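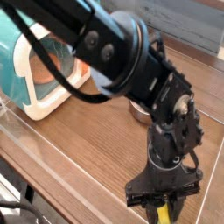 Wrist sags after the arm has been running a while - servo, bracket or me?

Posted in: School and Club Projects

I help run an after-school robotics club and we've entered the Unmont sorting challenge, the desktop arm class. The arm has to pick small parts off a table and put them in the right tray, 14 parts in one run, no hands allowed once it starts. Ours is built from a bracket kit with hobby servos and a parallel gripper on the end.

For the first few picks it is lovely. Parents have filmed it. Then somewhere in the second half of the run the wrist starts to droop, the fingers arrive lower than they should, and it tries to pick up the table. If we switch off, have a biscuit and switch on again, it behaves until the next time.

Things we have tried:
Tightening every screw we could reach.
A new servo in the wrist, same type as the old one. Same droop.
Raising all the pick heights in the code, which made it miss the early parts and hit the later ones.
Swapping the power supply for the one from the other arm, which belongs to the year group above and was lent to us with a lot of sighing.

The pupils are split between "it's tired" and "it's haunted". Regionals are in September and I would like a third theory. The rules allow changes to the hardware but the whole arm has to stay under the 2,000 gram limit and we are already close.

Posted by Tawfik

3 replies

dulik_workshop

My money's on heat, and on the shoulder or elbow before the wrist. A servo holding a load draws current the whole time it stands still, warms up, and gives you less torque for your trouble. The wrist gets the blame as it's the bit you are looking at. If the elbow gives by a couple of degrees, the gripper at the far end drops by a lot more than that, and it looks exactly like a floppy wrist.

Easy test. Send the arm to its lowest pick position with a part in the fingers and leave it there. Put a ruler upright on the table beside the gripper and write down the height every minute. Then clamp the elbow with something (we use a bit of timber and a bulldog clip, very advanced) and do it again. If the droop goes away with the elbow clamped, you've found it. Let everything cool between the two goes or you will learn nothing. Switch off before you touch a motor casing, and go carefully, they can get hot enough to make a pupil say a word.

If it is the elbow, in the order I would try them:

Change the parking position. Lots of clubs have the arm wait between picks stretched out over the table like someone reaching for the salt. Fold it up so the weight sits over the base. This costs nothing and weighs nothing.

Add a spring or a fat rubber band across the elbow to carry part of the load. Adjust it with the arm holding a part, as an empty gripper will fool you.

Fit a stronger servo. Last, because it is heavier, and then the shoulder has to lift that too, and you'll be back here in a month asking about the shoulder.

We lost 40 points one year to what you're describing, all of it in the last few picks. We had also replaced the wrist servo. Twice.

Girnus

check ur cables. ours had one that pulled on the wrist when the arm was down low and nobody noticed for 2 terms. also have you tried a different brand of servo, the cheap ones are rubbish

marking_tutor

Agree with the first reply on heat, with two additions.

Have a look at the little plastic horn between the servo and the bracket, if yours has plastic ones. The splines wear, and once worn they slip a tooth under load. The way to tell the two apart is what happens after a rest. Heat droop comes back by itself when the arm has cooled. A slipped horn stays slipped until somebody takes it off and refits it. Your biscuit break cures yours, so I would put the horn low on the list, but it is one screw to check.

Second, please take the height fudge back out of the code before you do any tests. You've moved the target, and whoever does the measuring will be chasing two faults at once. Save it under another name if the pupils are fond of it.

On weight, a rubber band is a few grams. Weigh the arm with everything on it that will be on it on the day, and use the club's scales and then somebody else's. Ours were out, in our favour, and the judges' were not.

Reply from Tawfik

Clamped the elbow as suggested, with a ruler and a clothes peg since the bulldog clips have walked. The droop went from embarrassing to something I had to squint at, so the elbow it is. We've changed the parking position and got through a full run this afternoon with all 14 in the trays, though one of them was in the wrong tray, and that is a different thread. Rubber band goes on next week. The haunted party is asking for a recount.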